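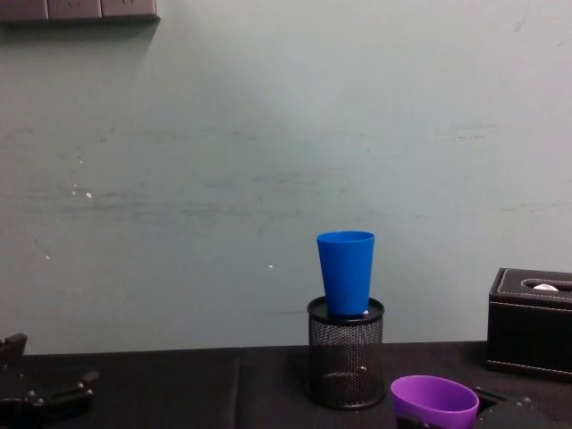
Two-arm bench, cup session. Purple cup in the right gripper, blue one on the pencil holder.

Morncombe Robot Arm Club: questions we keep getting

Last updated June 15, 2026. Shout if something's wrong.

Who can join?
Anyone in years 10 to 13, plus college students if there's room. No experience needed. If you can use a screwdriver and don't mind a laptop that takes ages to start, fine.

How many places?
30 on the list, two groups. Arms only get used by one small team at a time, so there is waiting. Bring something to do. Homework, a book, whatever.

What do you do all term?
Autumn is wiring and basic moves. Spring is picking things up and putting them down, which sounds dull until you try it with two arms at once. Summer is the Bustos Cup (see below) and tidying up everyone's code.

Why cups?
Cheap, light, they bounce. Also harder than blocks. A tapered cup slides if you grip it too high and squashes if you grip too hard, and the rim is a pain from some angles. Start with one cup on an open bit of table, then two, then one near other stuff. The pencil holder and tissue box stay on the table for the harder rounds.

Do I have to write code?
Not at first. New people drive the arms by hand and we save the runs. After that most want to have a go at the code anyway. It's Python. Trinidad Ledesma runs a beginners hour before the main session, go to that if you've never written any.

What is Clodeck?
Our own control program. Started by last year's team, so the menus are a bit odd. It moves both arms, saves runs and plays them back. Save before you press Replay. It does not ask. We know.

And Inex?
The spreadsheet-ish thing where runs get logged. Every run gets a number, your initials, and pass / fail / unsure. Up to 1656 runs when this was last edited. Please use "unsure", half the arguments come from people guessing.

What counts as a pass?
Cup ends up where the card says, right way up, both grippers open and clear. Nothing else knocked over. If you nudged the tissue box but it stayed put, thats a pass. If the pencil holder goes over it's a fail even if the cup was perfect.

How do I book the bench?
Sheet by the door, or email. Slots are 11 minutes. Yes, an odd number, it's what fits. If you're late your slot carries on without you.

Is it safe?
Yes if you stick to the rules:
Hands off the table while the arms are live.
Long hair tied back, no lanyards, sleeves up.
One person on the stop button, always. That person does nothing else. Not phone, not chatting.
Say "live" out loud before you switch on.
The grippers won't break a finger but they do pinch.

Something's fallen off the gripper, what now?
Stop, power off, tell Sebastián Lagos. Don't glue it. Spare screws in the small drawer, and write down what you took so he can order more.

Can I bring my own objects?
Yes please, but plastic or soft. No glass, no mugs, nothing with liquid in. Ask first if it's heavier than a full pencil case.

How does the Bustos Cup work?
Teams of three. Each team draws task cards and gets two tries per card, best one counts. Top score so far is 77, set in March at the practice round, so that's the one to beat. Cards are drawn on the day and no you can't see them early. Old ones are in the folder, most of the new ones will be much the same.

Can both arms be used in the Cup?
Yes, and for the stacking cards you'll probably want both. You lose points if they touch each other.

What does it cost?
Nothing for the term. Small charge for the Cup T-shirt if you want one. You dont have to.

Can parents come and watch?
At the Cup, yes. Normal sessions no, the room's too small.

I missed a few weeks, can I come back?
Yes. Sit in with another team for one session, redo the safety bit, then you're back on the sheet.

Can I put the club on a college application?
Of course. Ask Trinidad if you need a letter, and give her two weeks. Not the night before.

Who do I ask about anything else?
Sebastián for arms and hardware. Trinidad for code, Clodeck and places. If it's about Inex try either, they both moan about it equally.

More answers to come when there's time. Waiting list form is on the sign-up page.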